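Hilamholm publishes laying guide and revised specification for the Zornemport table set

FOR RELEASE 9th September

Hilamholm, supplier of training and display equipment for table service, has published a revised specification for its Zornemport table set, together with a laying guide for tutors and shop display staff. The set is used for practising the placing of plates and centre pieces by measurement. It replaces the earlier Lasia set, which will remain on sale until stocks are used up.

The revised set is made up of a gridded green cutting mat, a white plate and a bunch of artificial grapes with a leaf. Cutlery is no longer supplied. Users of the Lasia set reported that most of their practice time went on the position of the plate and the filling of the space beside it, and the new guide deals with those two matters only.
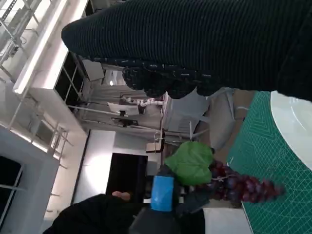
Artificial fruit was kept in the specification after a review of the alternatives. Fresh fruit changes weight and outline over a working day and marks the surface it lies on, so two people laying the same table at different hours are not doing the same exercise. The bunch is laid on its side with the berries tapering away from the stem, and the broad lobed leaf at the stem end gives a fixed point from which to measure. The berries are a glossy purple-red and stand out well against the green of the mat. Replacement bunches can be ordered singly under part number 922.

The mat serves as the setting-out surface. Its printed lines allow the distance between plate and fruit to be read directly, without a separate rule, and the diagonal guides are used where a piece has to be turned at an angle to the table edge. The guide recommends that the mat be squared to the table before anything is put on it. A mat that is out of square will carry the error through to every later measurement.
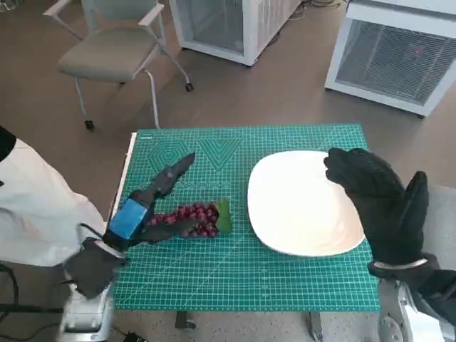 Plate position is given in the guide as a distance from the right-hand edge of the mat to the nearest point of the rim. The rim is used because it can be found by eye and by touch; the centre of a plain plate cannot. Users should handle the plate by the rim only, as finger marks on a glossy surface show under overhead lighting. The plate stays empty throughout the exercise.

The fruit is placed second. The guide sets a clear gap of 100 mm between the bunch and the plate for the basic layout. Two further layouts use closer spacing and are intended for narrow tables and shelf displays.

"Most of the questions we had about the older set were about order of working," said Rocío Cuervo, product manager at Hilamholm. "People put the fruit down, then the plate, then moved the fruit again. The guide now says plate first. It is a small change but it removes one handling step, and the bunches last longer for it."
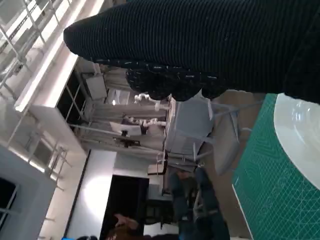 Lighting is covered in a separate section. Daylight from one side is acceptable for practice, but the rim of the plate will show reflections that can be mistaken for its edge. Where this causes difficulty, the table should be turned or the blind lowered. A matt plate was considered and rejected, as it scuffed when stacked.

The section on storage has been rewritten. Mats are to be kept flat and away from radiators – rolled mats take several hours to settle and may lift at the corners. Bunches should be stored on their side, with nothing resting on the leaf. Plates are packed with a card sheet between each.

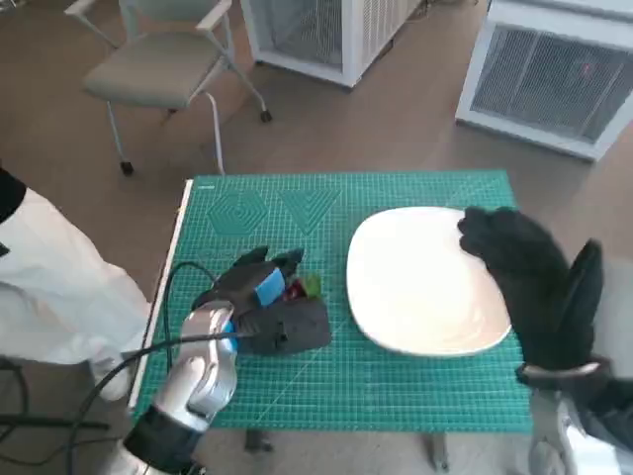
Cleaning instructions are unchanged. The mat and the plate are wiped with a damp cloth and mild soap. Grapes are dusted with a soft brush and should not be soaked.

The guide runs to seven pages and is supplied with every set. An initial batch of 600 sets has been packed, and orders will be sent out from October through the distributor Jurić. Owners of the Lasia set may request the guide on its own at no charge, quoting the number on their delivery note. Plates from the older set can be used with the new layouts.

Notes to editors

Hilamholm supplies practice and display equipment to catering colleges, hotels and retailers. Review sets are available on loan. Press enquiries should be addressed to Rocío Cuervo at the Hilamholm office.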